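Ticket: Board wiping leaves grey film, arm stops short on left side
Product: Wilar wall unit, single arm
Site: Larnlow, upstairs office
Opened by: Nneka Haruna
Assigned to: Oluwatosin Ibrahim
Status: Open, waiting on site

Nneka Haruna wrote:
We have had the Wilar unit since January. It does the shelves and desks well enough. The whiteboard is the trouble. It goes over the writing twice, reports "surface clean", and leaves a grey smear you can still read through. On 4 of the last 15 runs it also stopped before it reached the left edge and gave error 35. I've changed the pad and restarted it.

Oluwatosin Ibrahim wrote:
Error 35 means the arm felt less resistance than it expected and backed off. Is the board fixed to the wall at all four corners, or can it shift? Please push on the left edge by hand and tell me if it gives. Also let me know which pad you fitted and what the pressure setting is.

Nneka Haruna wrote:
It gives a little on the left, yes. Pad is the standard felt one. Pressure is at 300, as it came.
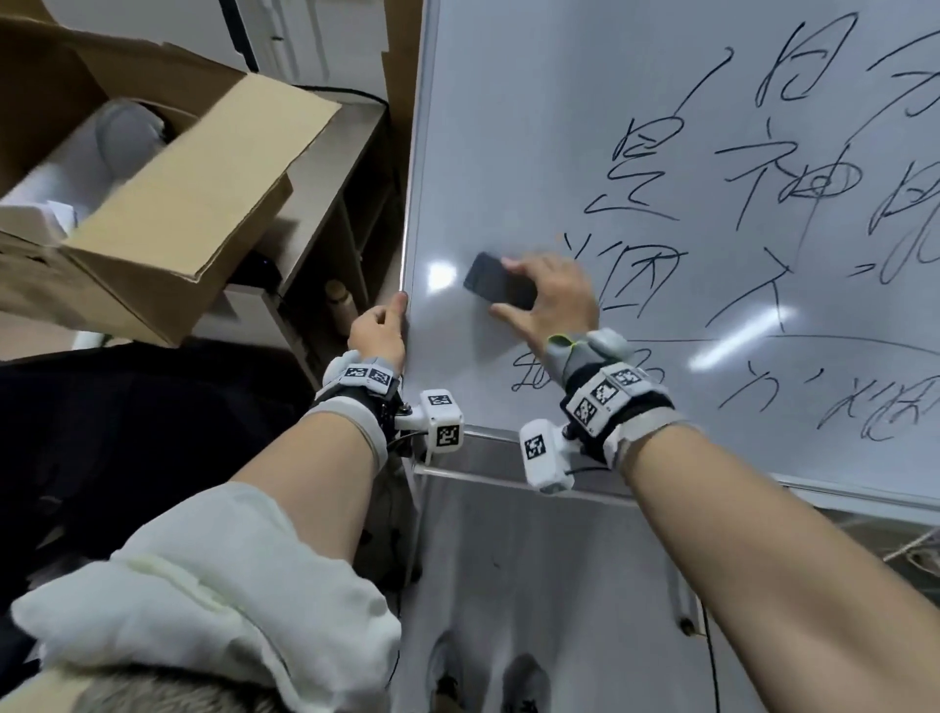 Oluwatosin Ibrahim wrote:
A moving board would explain the stops. The wiping routine was written for boards that stay put, and the unit has one arm, so it has no way of steadying the thing it is cleaning. A person does it without thinking: left hand on the edge of the board, right hand pressing the eraser flat beside the writing. Please tighten the left fixings and run it again with the pressure left at 300. Don't raise it yet — on a loose board it will only push harder and stop sooner.

Nneka Haruna wrote:
Fixings tightened. Three runs, no error 35. Film is still there, mostly where the writing was thick. It still says "surface clean".

Oluwatosin Ibrahim wrote:
Good, I'll treat the stops as solved. The film is a separate fault. The clean check looks for dark lines and ignores pale grey, so it passes a board that you or I would wipe again. Binta Mohammed is working on the check for the next release, but I have no date for it. Until then, set passes to four and swap the pad when it looks grey.

Nneka Haruna wrote:
Four passes is better but slow. Temitope Oyelaran can do the whole board by hand before the arm has finished its first pass. Leave this open please — I'd like to try the new check when it's out.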